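Two arms, one table: a visit to the Stivell workshop

The shared workshop has one long brown table, and since April two white robot arms are living on it. The builder, a member for 5 years, asked me not to print a name. "Write only that it is the Stivell table," I was told. "The others helped too."

The project is called Heseo. It should learn small laboratory chores: move a beaker, fold a cloth, pick up a thin stick. I asked why such boring tasks.

"Because they are boring for me also," the builder said. "And a stick is harder than you think. My first program closed the fingers in the air 200 times. I watched all of it, with tea."

The arms came second-hand from a company that was closing, and together they cost 1363 dollars. The control program, Flanumex, was written in the evenings. It has 2 modes - slow and very slow.

"People visit and they want speed," the builder said. "I tell them, come back next year."

What takes the most time? The answer came quickly: cables. Every new part brings its own adapter, and the side table has filled with them. "I promised to tidy it before you come. You see how it went." 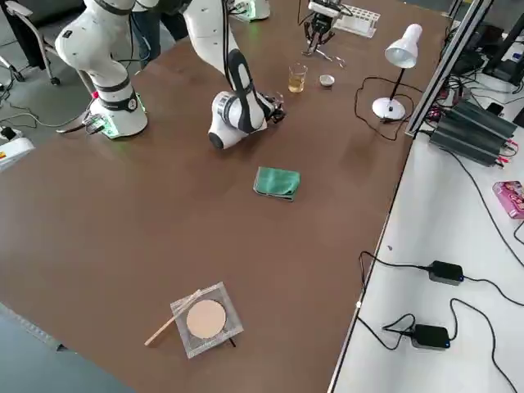 What comes next

The next job is to make both arms work on the same object without touching each other. A friend from the Nagano club has offered to check the code for this. The builder is in no hurry. "First I want the cloth folded well. Then we can talk about pouring."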